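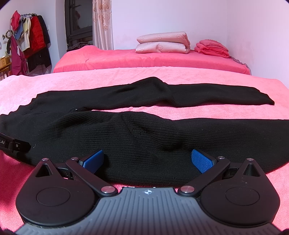

Garment Handling: Equipment Plan

Working notes by Muchen Ye on grippers for the Clomley folding station. The budget covers 2 hand-held units plus spare finger pads. Quotes are due in December.

Knitwear. Ribbed sweater on a pink towel, two-finger gripper with blue textured pads. Pads are budgeted as a consumable, 11 sets per order.

Supplier status. Mirow quotes the linkage and pads as one part number. Galang lists them separately, with a pad life of roughly 1,000 grasps.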